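Care of Household Textiles
Unit 4 handout: Folding and putting away fleece and other pile garments
Instructor: Perla Ledesma. Practical sessions: Iraís Villalobos
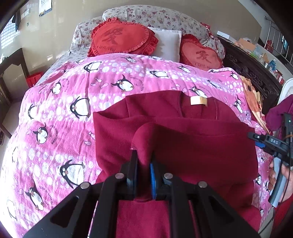 Page last changed: February 9, 2023

This handout goes with the second practical session of Unit 4. Read it before you come, and bring one fleece garment of your own, clean and dry. Any adult size will do. Do not bring anything with a stiff lining or a removable hood, as those are covered in Unit 5.

1. What a pile fabric is

Fleece is a knitted fabric, usually polyester, with fibers raised on one or both faces and then sheared or brushed. The raised layer is the pile. It holds air, so the fabric is warm for its weight, and it is also bulky when folded. A fleece top and a cotton shirt may cover the same area when laid flat, but the folded fleece stands several times higher on the shelf.

For this unit, three properties matter.

Thickness. Fleece does not take a sharp crease. A folded edge comes out as a round ridge. You can see this even on a garment that has only been spread out on a bed, like the dark red one at the top of this page. Where the fabric is raised, it makes a soft ridge with no hard line along it.

Grip. Pile catches on pile. Two layers of fleece laid face to face will not slide over each other the way two layers of lining fabric do. This helps hold a fold in place, but it also means that a wrinkle trapped between layers stays there until you lift the top layer and lay it down again. Pushing at it from above does little.

Direction. Most pile has a lie. Stroke it one way and it feels smooth, stroke it the other way and it feels rougher and may look darker. Smooth the garment in the direction of the lie before folding.

2. The work surface

A table at hip height is best. Most people fold on a bed, so we practice on both.

A bed is softer than a table and your hands will sink into it. Smoothing strokes have to be lighter or you will drag the duvet along with the garment. Pull the duvet flat first, working from the foot of the bed toward the pillows. If the duvet is thick, press the air out with your forearms.

Cushions and pillows can stay at the head of the bed as long as you have clear space for the whole garment with the sleeves out. With the red heart-shaped cushions and the square white pillow standing up against the headboard, the middle of the bed is still free for work. Move them to a chair if the garment is long.

Color contrast between the garment and the surface helps beginners. Dark red on bright pink is easy enough to follow at the edges. A busy print under the garment, such as polka dots and penguins, is harder on the eyes when you are trying to judge whether a hem is straight. In that case use the seams of the garment as your guide and ignore the pattern. At home, you can lay a plain sheet over the duvet.

Check the surface for lint and crumbs. Pile picks up both.

3. Finding the reference points

Before any fold, find these points on the garment:

Neckline. The back neck is usually marked by a label sewn on or near the seam. On the red fleece there is a small beige label close to the collar area, with the stitched curve of the neckline beside it. Once you have the label you know which end is up.
Shoulder points. Where the shoulder seam meets the sleeve seam.
Underarm points. Where the sleeve seam meets the side seam.
Hem corners. The lower ends of the two side seams.

Students often pick up a fleece by whatever part is nearest and then turn it several times looking for the top. Look for the label first. If the label has been cut out, feel along the edges for the neckline, which is curved and normally has more than one line of stitching.

4. Lifting and pinching

To move a layer of fleece, pinch it. Do not slide a flat hand underneath unless the garment is on a hard table.

Take up a small fold of fabric between thumb and fingers, enough to hold without stretching. If you take too little, the pile slips through your fingers. Too much, and you pick up the layer beneath as well, or the duvet cover. Lift straight up a little way, look to see what has come with it, and only then carry it across.

Pinch on the body of the fabric or on a seam. Do not lift by the label. The stitches holding a label are short and pull out easily, often leaving holes in the knit.

With a zipped garment, close the zipper before you begin and fold the pull tab down. With snaps, close every second one.

5. The flat fold

This is the standard fold for a shelf or drawer.

Step 1. Lay the garment face down with the neckline away from you. Straighten the side seams. Smooth from the neckline to the hem, then from the center out to each side.

Step 2. Pinch one side at the shoulder, about halfway between the neckline and the shoulder point, and again at the hem directly below. Bring the side in toward the center line. The sleeve comes with it.

Step 3. Fold the sleeve back so that it lies straight down along the side you have just folded. The cuff should point at the hem. If it extends past the hem, turn it up.

Step 4. Repeat on the other side. The two folded edges should be parallel. Small differences are normal with fleece. Correct anything wider than a finger.

Step 5. Press down with both palms, starting at the neckline, and hold briefly. The aim is to push out air. Fleece will rise again when you let go, but less than before.

Step 6. Bring the hem up to just below the neckline. For a deep shelf, stop here. For a drawer, fold once more.

Step 7. Turn the bundle over so the neckline faces up.

Most problems show up at Step 6. If the bundle springs open, the air was not pressed out at Step 5, or the sleeves are lying on top of each other in the middle. Open it, spread the sleeves slightly apart, and fold again.

6. The roll

Use the roll for luggage and for narrow drawers. Follow Steps 1 to 4. Then turn the bottom of the garment inside out by one hand's width to form a cuff, roll firmly from the neckline down, and pull the cuff over the roll. It keeps its shape without a band or string.

Do not store fleece this way for a whole season. The outer side of the roll is stretched and the inner side is crushed, and the pile on the inner side takes a long time to recover.

7. Seasonal storage

Wash and dry fleece completely before it goes away. Body oils left in the pile attract dirt and may yellow pale colors. Use the flat fold, heaviest garments at the bottom, and leave some room at the top of the box. A lid that has to be forced shut is crushing the top layer.

The practice room has two kinds of storage box. The Sustovach boxes are the shallow ones and take flat-folded garments in a single stack. The Plonitz boxes are deeper and are meant for bedding. Please do not mix the lids – they look the same and do not fit each other.

Write the contents on the end of the box, not the lid, so that it can be read when boxes are stacked. Include the month packed. Fleece packed in spring is normally taken out in September, and it should be aired for a day before it is worn.

8. Bedding while you are at it

If you fold on a bed, you will often be asked to leave the bed made. After clearing the garment away, pull the duvet square again and brush off any fibers. New fleece sheds the most, and red fibers on a lighter cover are easy to see. Use a damp hand or a lint brush, and work in one direction.

Cushions with ruffled edges should be picked up by the body and set down upright. Lifting by the ruffle strains the seam where it is gathered in. Shake the ruffle out with your fingers afterward. Bedding covers draped over a headboard should be checked on both sides, especially if the furniture is carved, as openwork can catch a loose thread.

9. Practical exercise

Work in pairs. One student folds and the other watches and takes notes, then change places.

a) Lay out your garment and name the reference points aloud to your partner.
b) Make the flat fold on the table. Measure the height of the bundle at the center and at each corner.
c) Make the flat fold on the bed. Measure again.
d) Place a second bundle on top of the first. Note whether the stack leans and to which side.
e) Make the roll and leave it until the end of the session. Open it and describe the pile.

Record your results on the sheet Montserrat Pacheco hands out at the door. The exercise is worth 50 points. Neatness of the sheet is not graded, but all measurements must have units.

10. Notes from the last group

Many students pressed the fleece too hard on the bed and shifted the duvet. Keep one hand still as an anchor and smooth with the other.

Crisóforo Arellano asked whether fleece may be ironed to get a flatter fold. It should not be. Polyester pile melts or glazes at fairly low heat and the shine does not come out. If a fleece is badly creased from storage, hang it in a steamy bathroom and brush it with a soft brush when dry.

The question of vacuum bags also came up. They save space, and for a short move they are fine. For longer storage the same objection applies as for the tight roll.

11. Reading

Ciobanu reader, pages 188 and following, on knitted pile fabrics. The section on weaving can be skipped for now.
Zübeyde Bilgin's notes on drawer layout, in the Unit 3 folder.
The Cinbridge care symbol chart on the wall of the practice room. Copy the symbols from your own garment's care label before the session and bring them with you.

Unit 5 starts with lined jackets. Bring a hanger.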